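From: Edeltraud Bauerfeind
To: clothes-swap list
Subject: Re: [swap] folding — can we agree on one way??

Quick one before I have to leave, sorry for the typing.

On the November swap, someone wrote:

> Hi all, I was on the shirt end last time and it was a mess by noon.
> Everybody folds different. Half the piles slid over, people pulled
> one from the bottom and the whole lot went. Do we want hangers
> instead? Engelhardt has a rail they'd lend us, I think it takes 40.
> Also what are we doing for a surface, the gray tables at Flasov
> left marks on the white stuff.
>
> And can we please not do sizes by color sticker again.

Hangers — no. Tried it at Jovimau two years back and the rail leaned so bad we took it down before lunch. Plus you need a hanger for every single shirt and we had over 40 shirts in the first hour alone. Keep the rail for coats and the long dresses, yes please, tell Engelhardt thank you.

So folding. What I do, and what I'd like us all to do, at least for shirts:

Button the top one and one in the middle. Not all of them, life is short. Face down, smooth it out from the middle with flat hands. Sides in, sleeves straight down along the back. Then bottom up once, then again to the collar. Flip it over. Done. If it comes out a bit stepped at the top where one layer sits higher than the other, leave it, people are going to unfold it in ten minutes anyway. What matters is that the width is the same so they stack.

Surface: plastic sheeting over the tables, taped underneath. I know it's ugly. But it wipes clean and nothing snags. Black is best, you see every bit of lint and paper on it and you see the light shirts properly, stains too.
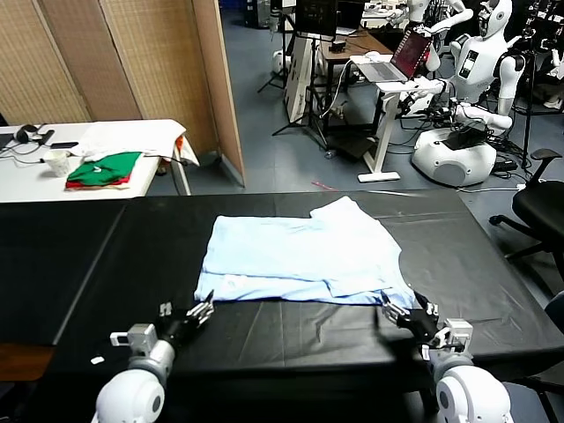 Fold on one table, stack on another. This is my big one. When you fold on the same table where the piles are you end up with a space the size of a napkin and then of course it goes crooked. One big table clear, one shirt on it at a time. Finished things go across to the second table and stay there.

Piles no higher than 11 for shirts, less for sweaters, they're slippery little towers. Anything bigger or floppy (sheets, tablecloths, that kind of thing) does not go on the shirt table, it takes over. Box on the floor.

And keep your cups and phones at the far end pls, or better in your bag. We lost a good cream blouse to coffee at Flasov and I'm still sore about it.

Sizes: agree about the stickers, they fell off or people stuck them on the kids. Paper strips between the piles, size written big, S M L and so on. Atura has the thick markers, I'll ask. If a label is gone, hold it up against one you know and guess, nobody is going to sue.

Kids' things seperate, I have 3 crates for those already and they can just be rolled.

Need from you all:
— who can come at 16:00 the day before to tape the sheeting, it takes two people minimum
— anybody with a second big table, folding legs are fine
— more tape!! the wide kind

If you hate my fold and have a faster one, write to the list and say so, but lets settle it before the day so we don't get five kinds of pile again.

Have to run, bus.

Edeltraud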